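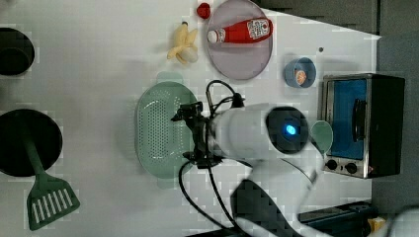 Plurau is looking for private traders to join a study on how people keep a trading journal. Many of us write down the winning trades and forget the small losses. A journal like this is similar to the green colander on the table: it keeps the big pieces and lets the rest run through. We want to see the rest also.

The study begins in May and lasts 4 weeks. We have 70 places.
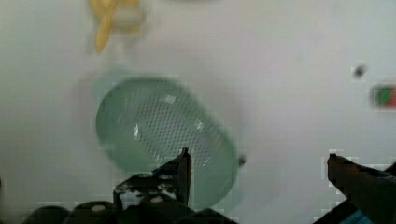
You will note each trade on the same day, with your reason for entering and for closing it. We do not ask for your account password.

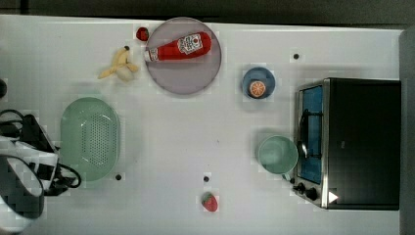 Your notes can be short, and your style is your own choice. Please write only what you know at that moment. If somebody asks about the plate, "ketchup bottle, lying on its side" is a good note, and "dinner will be late" is already an opinion. Opinions go in the second column.

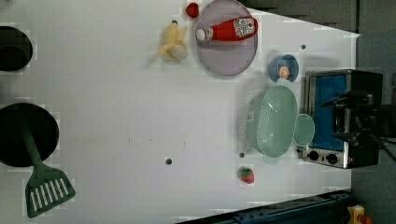 How to apply

Write to Waqas Arain at Plurau before 9 May 2023 and tell us which markets you trade. Florian Delorme will answer questions about payment.

159 shares
4 comments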